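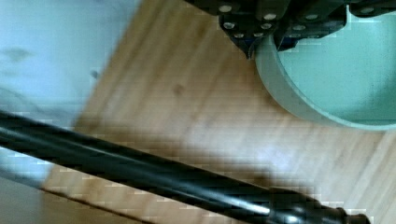
*Un cuenco en Turneo*

Turneo es un club de juegos de mesa con 114 socios, y nos encanta que cada mes se siente gente nueva a jugar. Lo pusieron en marcha Kenna Geddes y Chantal Cormier, que se conocieron discutiendo una regla de Cunuvum (¡todavía no se han puesto de acuerdo!) y decidieron buscar un local donde seguir la discusión con más gente.

La ludoteca tiene ya 600 títulos, desde cartas rápidas hasta campañas que duran medio año. Los socios se los llevan a casa dos semanas —tres si el juego es de los largos, como Bradden— y en la estantería del fondo están los repetidos, para cambiar.

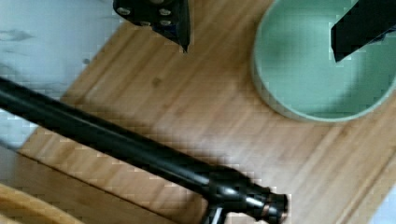
## Cuándo jugamos

Abrimos los jueves por la tarde y los sábados todo el día. El sábado hay mesa de iniciación, con alguien que explica las reglas desde cero, y en octubre celebramos el torneo Lehner, que el año pasado reunió a 63 jugadores y acabó pasada la medianoche. ¡Fue una maravilla! Para venir a probar no hace falta ser socio ni traer nada.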